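The Jillau Technical School robotics club had 2 rules. The first was that all food used in a project had to be eaten by the members. The second had been added after Cumard, and we didn't talk about Cumard.

Tamara Anghel was our captain, mostly because the key to the lab was on her bicycle lock. In January she entered us in the Rivmont Cup, domestic tasks division. Bălan High had won it with a robot that folded napkins.

"Napkins don't roll," said Tamara. "We're doing buns."

So there were buns. Her grandmother made them, under protest, in a kitchen that had been feeding people since 1892 and had never once needed a power supply.

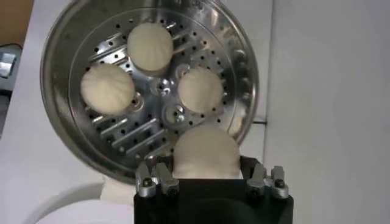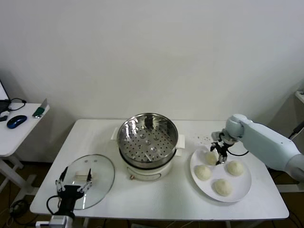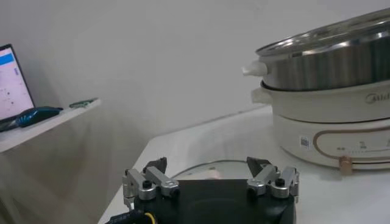

I wrote the bun code. Petru wrote the lid code and would like it known that lids are harder. We had 90 seconds on the Rivmont clock, and by my arithmetic Petru was using up most of them.

"It's thinking," he said.

"It's a lid."

"You've never respected the lid."

Tamara told us both to shut up and ran it again from the top. Her grandmother had come in by then, still in her coat, and taken the good chair. She watched a whole run without speaking – a thing I'd never seen her do at dinner.

"And this goes to a competition," she said at last.

"Yes, Grandma."

"Against other children."

"Against Bălan."

She considered that. She had gone to school in Jillau herself, and she had opinions about Bălan.

"Then faster," she said, and took off her coat.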